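Stodora Snack Swap: Your Questions, My Answers
Last updated 9 Apr 2024

I run the Stodora Snack Swap from my kitchen table, and I get the same emails over and over (I don't mind, I like the mail!). So I've put my answers in one place. If yours isn't covered, write to me and I'll add it.

What is the snack swap?

You sign up, I match you with someone in another town or another country, and you each mail the other a box of snacks from wherever you live. That's the whole thing. We have 204 members right now, and last year we sent 579 boxes between us, which still makes me a little dizzy.

Does it cost anything?

Joining is free. You pay for your own snacks and your own postage. I ask people to keep the snacks to a normal grocery run, because one fancy box makes the other person feel bad about theirs.

What should I put in my box?

Stuff you grew up on, stuff from the corner store, stuff your kids beg for. Small sealed packets are the best things to mail by a mile. Candy with a cartoon bear on it, fruity things, crunchy things, whatever makes you reach for it at the checkout. I always try to put in one thing that I can't explain to a foreigner.

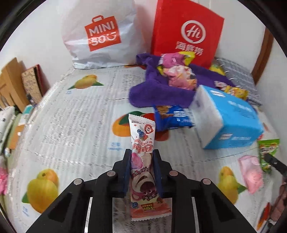 What shouldn't I put in?

No chocolate from June through August, please. I've opened those boxes. No fresh fruit, no meat, nothing homemade and no alcohol. Check the rules for the country you're mailing to as well, as some of them are pickier than you'd think about seeds and dairy. Jars are allowed but wrap them like you're mad at them.

How many snacks do I need?

Enough to fill a shoebox. Some people send lots of tiny things and some send a few big bags, and both are fun to open.

How do you match people?

By hand, with a spreadsheet and a pot of coffee. I look at what you said you like, what you can't eat, and how far you're willing to mail. I try not to give you the same partner twice in one year unless you both ask. Several pairs do ask, and they've been swapping since the first round!

I have a food allergy. Can I still join?

Yes, but please tell me on the form and then tell your partner too. A lot of labels will be in a language you don't read. Most of us use a phone app to translate the ingredients, and it does okay on flat boxes and badly on crinkly bags. If the allergy is a serious one, ask your partner to send a typed list, and skip anything you aren't sure about. I'm a person with a spreadsheet, so I can't check packets for you.

Will my chips arrive as crumbs?

Some will. Air is your friend here, so leave the puffy bags puffy and put them on top. The pyramid-shaped bags hold up pretty well in my experience, and they're cute, but they're a pain to pack flat. I tuck little candies into the gaps around them so that nothing slides.

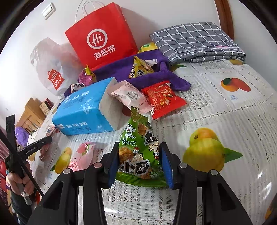
Tape every seam of the box, even the ones that look fine, and write the address on a slip of paper inside as well. I learned that one when a label came off somewhere past Rerkia and the box came back to me two months later.

When are the rounds?

There are 2 a year. The first one opens in February and the second opens in the fall. You get 5 weeks from the day I send your match to get your box in the mail. If life gets in the way, just tell your partner. People are nice about a late box and less nice about silence.

My box never showed up. What now?

First check the tracking, then check with your neighbors. If it's still missing after a month, email me and I'll put you on the rescue list. Rescue boxes come from members who signed up to send an extra, and Uçar, the little grocery down my street, lets me have its odds and ends for them.

Where do you buy your boxes?

I get mine from Huruser, the plain brown ones in the medium size. Any sturdy box is fine though, and a used one is great as long as you cover up the old labels.

Can I post pictures of what I got?

Please do! Just keep addresses out of them. The member page has a thread for each round, and I read all of it, usually while eating.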